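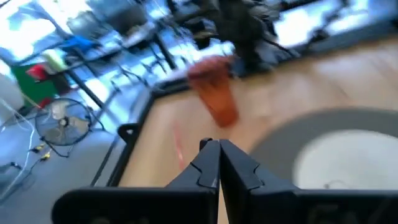
Tuker推出Levby餐桌系列：浅色木桌面，搭配杯具与圆形桌垫

2019年5月9日，星期四

家居用品公司Tuker今日宣布，Levby餐桌系列即日起在Pendetti门店及网上商店发售。该系列包括餐桌、塑料杯和圆形桌垫，面向小户型家庭、员工茶水间和社区活动室。

Levby餐桌采用浅色木质桌面，保留暖棕色木纹，侧边装有黑色边条。桌面有两种长度可选，桌腿可拆卸，平板包装运输，顾客可自行组装。

与餐桌同时上市的塑料杯为上宽下窄的高身杯型，首批提供橙色等6种颜色，不用时可以叠放收纳。圆形桌垫外圈为灰色，中间为白色圆面，可放置餐盘、水壶或花瓶，日常用湿布擦拭即可。

“不少顾客家里只有一张桌子，早上吃饭，下午孩子画画，晚上还要办公。”Tuker产品负责人Magdalini Katsaros表示，“我们做这个系列时，先定桌面的颜色，再配杯子和垫子。杯子颜色鲜明一些，放在浅色木头上容易看见，收拾起来也快。”

今年4月，Tuker在Foley社区中心试用了该系列，共收到442份意见表。公司根据反馈调整了桌垫的厚度，并把塑料杯改为可单只购买。

Pendetti零售经理Diarmuid Ó Gríofa表示，各门店将设置Levby陈列区，顾客可以现场比较不同的杯色与桌垫搭配。“试用期间，橙色杯子问的人最多，我们首批备货也以橙色为主。”

Levby餐桌提供最长24个月的质保，塑料杯和桌垫可单独选购，也可与餐桌成套购买。网上订单由Pendetti统一配送，餐桌送货时间由客服与顾客电话确认。门店不提供现场组装，包装内附安装说明和所需工具。

关于Tuker

Tuker从事餐桌、餐具及小件家居用品的设计与销售，产品通过合作零售商和网上商店供应。

媒体垂询请联系Tuker公关部。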